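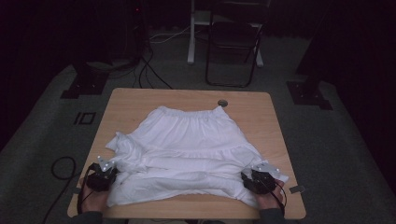
White Skirt Swap Comes Back to the Irell Street Hall This July

If you missed last summer's skirt swap, mark your calendar, because it's coming back - and this time we get the big room! Seon-mi Byun told me the hall said yes on Monday, and I may have yelled a little on the phone.

For anyone new in town, the swap started as a way to get dancers dressed for the Funora street parade without everybody buying a white skirt they'd wear once. You bring one you've outgrown or gotten tired of, you take one home, and then in July we all march down to the river in white and sweat through it together. Last time we had 80 people in the parade and way too few mirrors.

Tiered skirts are what most people ask for, and I get it. They move so well when you turn. I wore a straight one my first year and looked like a candle going down the street.
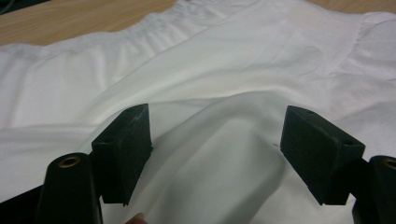

White cotton or a cotton blend is fine for the parade, and gathers are welcome.

Dwayne Mbeki is running the mending table again, and he'd like you to know that he can replace elastic and fix a popped seam while you wait, but he can't get out red wine. (You know who you are.) Bring your own elastic if you want a certain width. Last year he ran out of the narrow kind before lunch, and I drove all over looking for more and came home with shoelaces.

Eun-seong So will be teaching the parade steps out back at 4, weather permitting. There are only six of them and they repeat, so please don't let the dancing scare you off. My neighbor learned them in her driveway with a toddler on her hip. If it rains, the lesson moves inside and we shove the racks against the wall.

Kids' sizes go fast, so if you've got any in the closet, please dig them out. We had four girls from the same class all after one little skirt last summer, and it nearly came to tears - some of them mine. 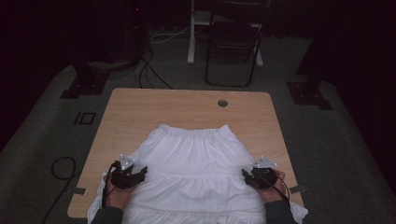

How to Drop Off a Skirt

Wash it first, please, and pin a note to the waistband with the size and your name. You can leave it at the Zokau bakery counter any morning before the swap. Ask for Adi Sitompul, or just hand it over with your coffee order, they're used to us by now. Skirts that don't find a home go back to whoever brought them, unless your note says to pass them on.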